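双臂分拣假花：遥操作示教课程项目小结

项目代号我们叫Stallus，是期末选的题：人在旁边用一对主手遥控两只机械臂，把混在一起的假花分开，玫瑰进一边的盒子，绣球进另一边，再拿录下来的动作去训练策略。我负责遥控和数据，组里另外还有Fedir Zakharchenko，他写训练代码，顺便嫌弃我录的数据（哈哈）。

一开始我以为最难的是训练，结果光学会手稳就花了我好几个下午！主手很轻，我手一抖，那边的夹爪就跟着抖。 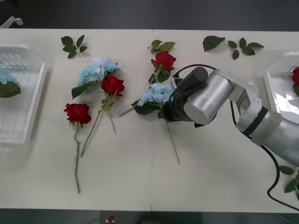 后来我养成了一个习惯：先把夹爪停到花的上方，等一拍，再往下走。这样录出来的轨迹干净很多，Fedir也不再半夜给我发曲线截图了。我们一共录了31条示教，删掉了6条，大多是我中途改主意，夹到一半又去够另一枝。

两只手一起用又是另一回事。我惯用右手，左臂总是慢半拍，两边夹爪凑到一堆花跟前的时候特别容易互相挡路。

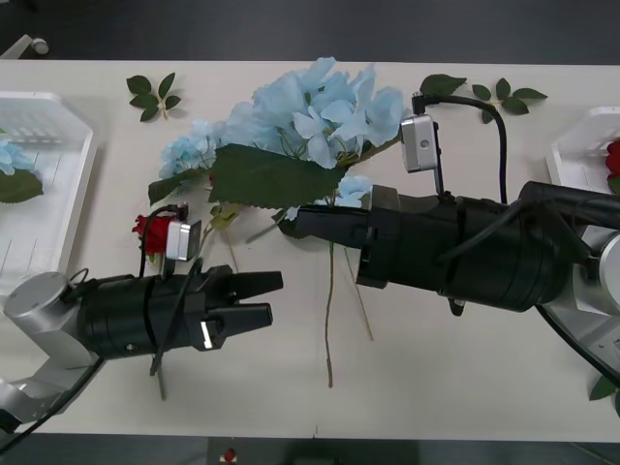

为什么不直接写程序规定抓取点？
花每次摆的位置和朝向都不一样，花茎还会互相压着，写死的点位换一次摆法就得重调，示教省事得多。

录制频率我们定在30赫兹，各路相机和关节角度一起存。

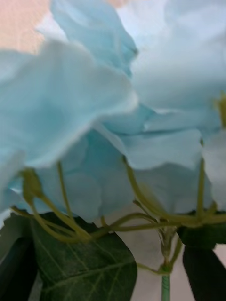
训练时最纠结的是腕部相机要不要留。Fedir起初想砍掉，嫌它吃显存。我不同意，俯拍视角里花茎就是细细一条线，而凑近了看，绣球底下那些黄绿色的小花梗怎么汇到一根直直的主茎上，都清清楚楚，夹哪里一目了然。当然花瓣会糊成一大片蓝，所以最后近景和全景都喂给了网络。

交接是我最喜欢的部分：一只夹爪捏住茎，另一只再凑过来接。我给自己定的规矩是，接的那只没合拢之前，给的那只绝对不松。
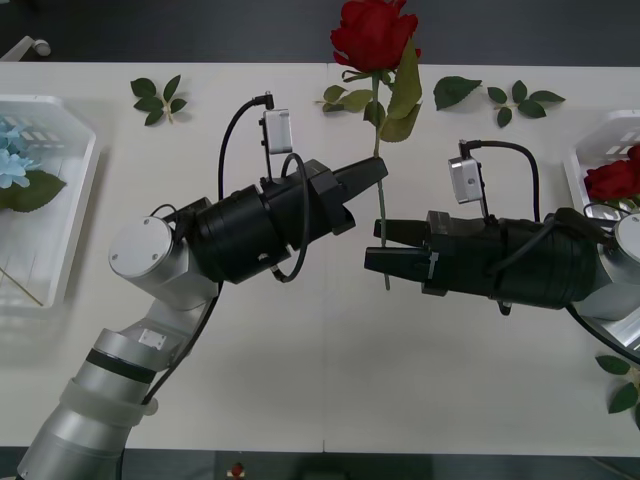
本页最后修改：2019年1月23日

还没做完的事：叶子目前没人管，散在桌上的小枝叶既不算玫瑰也不算绣球，策略碰到它们会犹豫。我打算4月前再补5条专门带叶子的示教，Fedir那边先把数据读取的脚本整理好，放到组里的共享目录。想借主手的同学请先跟我说一声，左边那只的扳机有点松，得慢慢捏。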